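Notebook, Draretti cell 2 - August
Subject: right arm protective stops during sweep task

Picked this up at 10:15 after the third stop of the morning. All three were on the right arm, all in the same part of the task: dustpan down on the table, left arm bringing the brush toward it, right arm supposed to hold still. Controller log gives the same entry each time, joint 5 following error, then protective stop, then brakes on both arms. The arms are linked in the stop chain, so a fault on one takes down both. That part is working as intended.

Event numbering starts at 2663 in the log. The two before that are from the gripper swap and can be ignored.

First thought was contact force. If the pan is pressed too hard into the tabletop, the wrist winds up against it and joint 5 carries the load. Checked the hold height in the task file and it was 2 mm lower than what Blandine Caron wrote down when she taught the position. No comment in the file to say who changed it or why. Put it back to her value and reran. Fault came back on the fourth cycle. So the height was wrong, but it was not the cause, or not the only one.

Next looked at the cable. On the right arm the purple cable goes over the wrist, along the forearm, across the elbow cover and then bends back behind the elbow. With the arm stopped and brakes on, I could move the wrist section by hand but the part over the elbow cover had no slack at all. At the parking position it is fine. At the dustpan pose the wrist is rotated far enough to use up everything between the last tie and the connector.
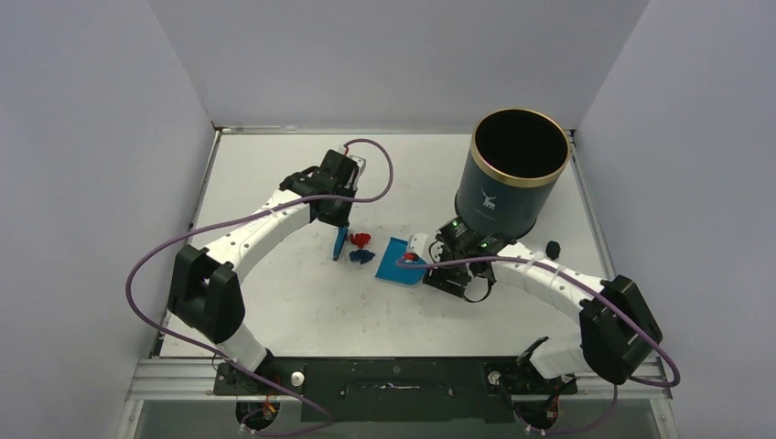 Ran the right arm alone at 30 percent speed, no brush, no pan, just the approach and the hold. Watched joint 5 current on the Viltus monitor. Current climbs through the last part of the approach and stays up during the hold, when it should settle. Repeated with the cable unclipped at the forearm and held clear by hand from outside the table, reduced speed mode, enable switch in the other hand. Current settled within 400 ms and stayed flat. Clipped it back on, current stayed up again. Did this twice in each state. I am satisfied that the cable is pulling on the wrist.

That leaves the question of why it only started now. The cable was replaced when the Fisari gripper went on. I measured the old one from the scrap box against the routing drawing and it matches. The new one has the same part number but the overmold at the connector is longer, so the flexible part starts further along and the bend is pushed up toward the elbow. The left arm has the new type too. It has not faulted, but its task poses need less wrist rotation, and the loop above its gripper is generous. I would not assume it is safe in other tasks.

Safety note, separate from the fault. After the second stop the cell was restarted from the panel without anyone checking the grippers. The right gripper had kept its grip but the left had lost some pressure and the brush had slipped in the fingers. On restart the left arm went on with its path with the tool at the wrong angle. No damage. The recovery procedure says to open, home and regrip after any protective stop, and the panel should not offer a plain resume from this state. It does. Reported to Michailidis as a software issue. Until they answer, resume is locked with the supervisor code.

Changes made today:
Hold height restored to the taught value.
Forearm tie on right arm moved toward the wrist, 60 mm of slack added at the elbow.
Joint 5 following error limit left alone. It was suggested we widen it. I don't want to hide a mechanical load with a looser limit.
Resume function locked on both panels.

After the tie was moved: full task, both arms, normal speed, over 30 cycles with no stop. Joint 5 current at hold is back to the level in the commissioning sheet. The extra slack makes a larger loop behind the elbow and I have not checked it against the side wall at full reach - do this before anyone runs a task that goes to that side.

Still open: inspect the right cable jacket at the old tie position for wear. I had a quick look with the lamp and saw a flat spot but no break. Needs the clip off and a proper look with power isolated. Blandine has the spare cable in her cabinet if it has to be swapped. Ask the supplier whether the short overmold version can still be ordered.

Cell left powered down at 16:40, tag on the main switch.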